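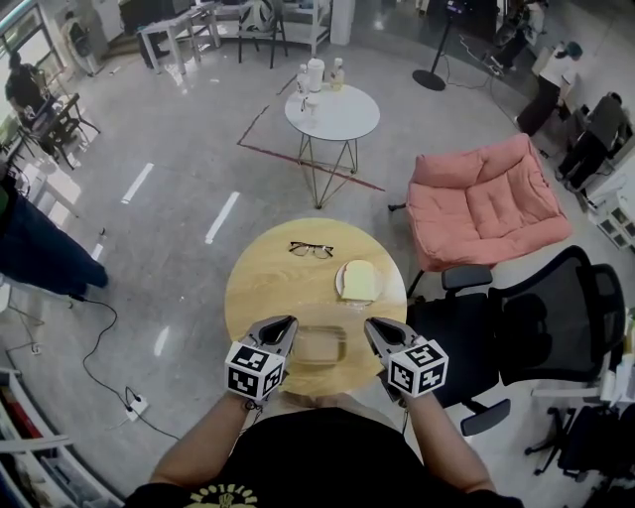

## Clearing a shared table at Zalesier

The lounge tables at Zalesier are round, light wood, and used for everything from lunch to paperwork. The facilities lead, who has run the room for 26 months, treats clearing them as a fixed procedure.

"Glass goes first," she said. "A clear container on a wood top takes on the color of the wood. People put an elbow into it."

Eyeglasses come next. They are left folded and moved by the frame, never by the lenses. Plates are last, whatever is on them.

The room's lost-property log held 226 entries at the end of December. Glasses were the largest group. "We keep them for up to 10 weeks. After that they go to Gistby, the optician downstairs, and he sorts them."

Bottles and cups belong on the small white side table with the wire base. She is less satisfied with that one. "The top is too small. Three bottles and a cup and it's full – I asked for the larger Goel model and was told it was out of stock."

The seating is mixed: black office chairs on casters, and a pink quilted lounge chair that came with the lease. The casters drift on the glossy gray floor. She has priced a set of braked ones from Jundus at $1,814 for the whole room.

"That's in next year's budget," she said. "For now we push them back at 5 p.m."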